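Handport ballots dispute

The Handport ballots dispute was a disagreement between the governments of Etitz and Phelan over votes which were cast by Etitz citizens living abroad, in the Phelan port town of Handport. It concerned a parliamentary election in Etitz and lasted from March until December of the same year. The name "Handport affair" is also in use, mostly in the newspapers of Phelan.
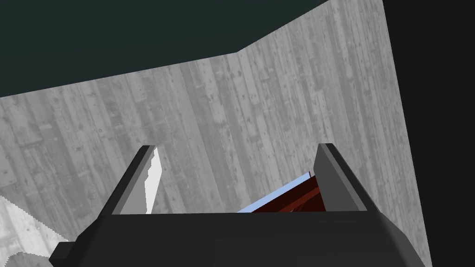
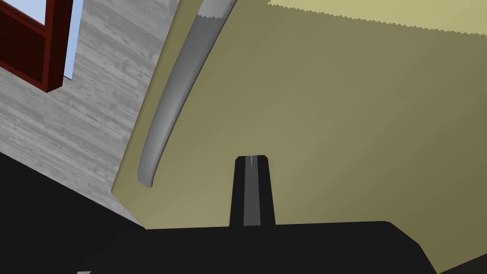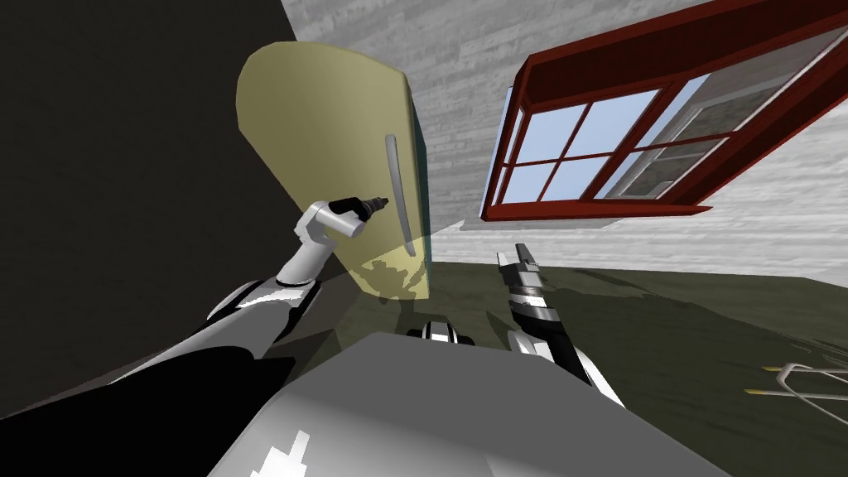
Asger Oddsson has objected to the word "affair" for these events, on the ground that it suggests a crime, and no person was ever charged with one in either country. In his opinion it was a quarrel about who has the right to open an envelope, and both governments allowed it to grow for reasons of their own.

Background

Etitz has permitted its citizens abroad to vote since the reform of its electoral law. Under the reformed law, a polling place may be opened in any foreign town where enough citizens are registered at the consulate. Handport, with its shipyards and fish processing plants, has had a large Etitz population for a long time. Many of these people travel home only in the summer, and the ferry between Handport and Lutbridge, the capital of Etitz, does not sail in rough weather.

Relations between the two countries were already poor before the election. Phelan had raised the harbour dues for foreign vessels, and Etitz answered with a licence for fishing in its northern waters which was expensive for Phelan boats. The opposition in Lutbridge promised to withdraw this licence. For this reason the government press in Etitz often described the opposition as the party of Handport, a label the opposition rejected at first and later printed on its own posters.

The vote

The polling place was in the consulate building. Voting closed at 9 in the evening, one hour later than in Etitz itself, in order to let the workers of the late shift take part. A total of 1,231 ballots were placed in sealed envelopes and were supposed to leave for Lutbridge on the night ferry.

The ferry did not sail that night on account of wind. The consul asked the harbour authority of Handport for a locked room, and received one in the customs building. The authority then put its own seal on the door, next to the seal of the consulate. According to the customs rules of Phelan this was normal procedure for any goods waiting for departure. According to the electoral law of Etitz, no foreign authority may take ballots into its keeping at any time.

When the envelopes reached Lutbridge, the electoral office noted the second seal in its protocol and refused to count them. In the constituency where votes from abroad are added, the government candidate was ahead by a margin much smaller than the number of ballots from Handport.

Reactions

The opposition demanded an immediate count. It pointed out that both seals had been found unbroken and that the consul, an official of the government, had himself chosen the customs building. The government replied that the condition of the seals did not matter, as the law speaks about keeping and says nothing about damage.

In Phelan the refusal was taken as an insult to the customs service. The foreign ministry of Phelan called in the ambassador of Etitz and asked for a written apology. None was given. Some weeks later Phelan withdrew its permission for foreign polling places on its territory, a step which affected also the citizens of other countries who had no part in the dispute.

The question of outside influence was discussed widely in Etitz during the spring. A Lutbridge daily reported that a shipping company from Handport had paid for advertisements of the opposition. The company confirmed the payments and described them as ordinary commercial advertising for its summer timetable, in which the colours of the opposition happened to be used. An inquiry by the parliament found that the advertisements were declared correctly, but recommended that foreign companies should be excluded from the publications of parties in the future.

Court decision

The case came before the constitutional court in Lutbridge in June. The court heard the consul, the harbour master of Handport by written statement, and 2 experts in customs law who did not agree with each other. The judgment was announced in September. It held that the locked room had remained in the keeping of the consulate, and that the second seal was an additional protection which did not transfer any authority over the ballots. The electoral office was ordered to count them.

The count changed the result in the constituency, and the opposition candidate took the seat. It did not change the majority in the parliament. Turnout among registered voters in Handport was published on the same occasion and was higher than at the previous election by around 15 per cent.

Settlement

Talks between the two governments began in October, at first on the level of officials only. Under an agreement signed in December, Phelan again allowed foreign polling places, and Etitz accepted that ballots may wait in a Phelan port under a joint seal if a ferry is cancelled. The harbour dues and the fishing licence were left out of the agreement, and negotiations about them continued separately.

The wording of the article on the joint seal has been criticised in both countries. It does not state who must be present when the seal is removed, and the two language versions use different terms for "keeping". At the following election the wind was calm and the article was not applied.

See also

Elections in Etitz
Etitz–Phelan relations
Lutbridge ferry service
Voting from abroad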